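Two grippers, one simulated living room

I have spent most of July deciding which gripper to put on the arm, and nearly all of that time has been in simulation. The choice was between the Gemeck, a plain parallel gripper with two flat fingers, and the Lestent, which has three curved ones that close towards a centre point. I have a real arm but neither gripper, and both cost more than I want to waste.

Both makers supply models that load into Sezer, the simulator I already use. The Gemeck came in at the first try. The Lestent model had its joint limits in degrees where Sezer expects radians, and the fingers went straight through each other and out the back of the palm. It took me an evening to find that and about a minute to fix it.

The controller is Dradness, same version for both, same gains on the arm. I only changed the closing speed and force, and I set those as near to each other as the two models allow. That isn't quite a fair comparison, because three fingers spread the force differently, but I couldn't think of a fairer one that I would have the patience to run.

I gave each gripper 600 attempts on the same set of objects: a mug, a paperback, a tennis ball, a television remote and a folded cloth. The starting positions were random but the seed was the same, so each gripper met the same problems in the same order. A grasp counted if the object was still held after a lift and a slow turn of the wrist.

The Lestent won on the tennis ball, as you would expect. It was also better on the mug if it came down from above. On the book and the remote it was poor. The fingers closed on the corners and the thing swung round, and on the slower closing speed it often pushed the remote along the table before it had hold of it. The Gemeck was dull and steady on both of those. It dropped the ball more than I liked, nearly always when the fingers had come in above the middle.

The cloth I have thrown out of the results. Sezer's cloth is not very good — it behaves like a thin sheet of rubber — and I don't believe either set of figures.

Then there is the camera, which I had treated as a side matter and which ended up taking most of my time. I want it mounted behind the gripper looking out over the fingers, so that the arm can correct itself on the way in. With the Lestent, one of the three fingers was always in front of the object at the point where I needed to see it. I tried 9 mounting positions and none of them cleared it for the whole approach. Moving the camera out to the side helped, but then it hit the table on low grasps.

With the Gemeck the gap between the fingers gives you a clear line forwards. The housing takes up a good part of the bottom of the view, which I would like to reduce, and I may tilt the camera up by 7 degrees or so when I make the real bracket. The inner faces of the fingers are a lighter grey than the outer plates, and that has been useful. My script for finding the opening width just looks for the two pale strips, and against the dark brown wall of the room it hardly ever gets them wrong. I don't expect that to survive contact with my actual spare room, where the walls are magnolia.

I changed the room lighting in the simulation a few times to see what would break. Very bright light washes out the difference between the inner and outer plates. The pale blue of the window was picked up as a finger on a few occasions too, until I told the script to ignore anything that far over to the right.

So I am going with the Gemeck. The next job is the adaptor plate, as its bolt pattern doesn't match my arm, and after that I will repeat the book and remote tests on the bench with the same settings. The view I have been working with is at the bottom of this post, fingers open and nothing held.
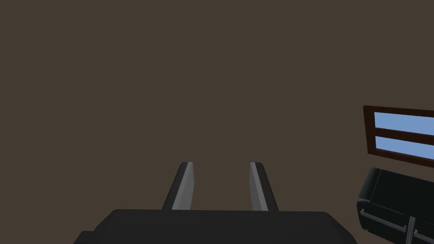
Colin Brathwaite
Hobby robot builder and writer of this blog

I write up what I try on the arm, mostly in the evenings. The Sezer files for both grippers, with the Lestent joint limits put right, are on the downloads page. Comments are open for a month after each post.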